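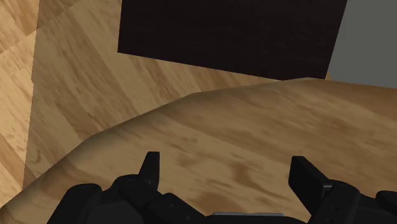
**Late Buses and Lost Patience: Waiting Times on the Grutardale Line**

Our project asked a simple question: does the Grutardale bus come when the timetable says it does? Anyone who has stood at the Juvomthorpe stop in March could have answered it for free, but the course required data.

## Method

We logged 68 scheduled departures from Juvomthorpe over the month, noting the posted time and the time the doors opened. A bus counted as late if it was more than five minutes behind. A bus that never came was entered as "missing," a category we added on the first morning.

## Results

| Outcome | Departures |
|---|---|
| On time | 30 |
| Late | 25 |
| Missing | 13 |

The 7:40 a.m. was the worst of the lot. It also serves the high school, whose students have apparently learned to leave home at 7:45.

Two early departures went in as on time. We argued over this for longer than we spent on the graph.

## Limits

We covered one stop and one month, and our watches disagreed until the second week. Rain may matter, but our rain column is mostly blank – the paper form got wet.

## Next steps

The next group should try the Kallio stop, which has a bench.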